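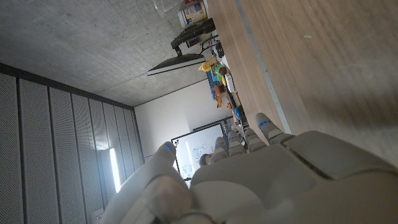

mutua_mutiso
whiteboard is the real problem in there imo. That blue marker has been on it since May. If its been up that long dry wiping wont do it, you need the spray and then let it sit 60 seconds before you touch it. Also who is buying a second table?? Original post says the table is too small. It isn't, it's just covered in stuff.

Re: Meeting room table, wood top w/ metal edge — keep or replace

nouhaila.b (original poster)
ok to be clear I never said replace for sure. Said the quote from Tesfamariam was 900 and asked if anyone thinks thats worth it. We have a monitor on a stand taking up one end, then drinks, then whatever people leave. By 4 pm there's nowhere to put a laptop.

skrawczyk
900 for a table is nuts. Put the monitor on a wall arm. Skeleck does one for 43, I put it up at home in an evening
wouldn't go on the acoustic panels tho. Those perforated ones are hollow behind, screws pull right out. White wall only

nouhaila.b
white wall has the whiteboard

skrawczyk
so move the whiteboard

mutua_mutiso
NOT moving the whiteboard. It took two of us and a spirit level

shabani_w
Can we talk about the metal strip on the edge of the table. My sleeve catches on it every single time. Is it meant to come off or is it glued? Asking before I go at it with a screwdriver

skrawczyk
don't. strip protects the edge, if you pull it the wood starts chipping in a month. File any rough bit down w/ fine paper and leave it alone

shabani_w
fine. still hate it

nouhaila.b
Back to the clutter pls. Went through what's out on the far part of the table, not even the monitor end. Blue box with printing on it, little white box, something yellow, something green and round, then an orange thing and a brown thing next to the blue box. Plus a small blue round thing off by itself near the edge. Bet half of you couldnt say whose any of it is

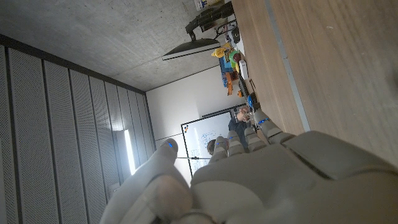

tsz-kin
The blue box should just live on a shelf. I'd say one tray for the whole lot, lid on, goes away when the meeting starts. We did that at Stutent and it lasted, people really do use a tray if its right there

mutua_mutiso
a tray just becomes a second pile. Seen it. You get the tray AND the stuff around the tray

tsz-kin
Only if theres no lid

shabani_w
lid makes it worse, stuff gets stacked on the lid

nouhaila.b
ok so what then, throw everything out?

mutua_mutiso
Give it till the end of the month, note on the door, what's left goes in the kitchen drawer. Simple

skrawczyk
kitchen drawer is full of cables fyi

tsz-kin
Can we also say no open glasses next to the monitor stand. I don't mind a bottle with a cap — a glass by a power strip, no

nouhaila.b
yes adding that. So for now: no new table, Szymon sends me the link for the arm, Mutua does the note, tray gets a trial. No tray lid

tsz-kin
With lid

nouhaila.b
lid is pending. And someone get the whiteboard spray, the cupboard one is emtpy

shabani_w
I'll get it tomorrow, going past the store anyway. what brand

mutua_mutiso
any, just not the lemon one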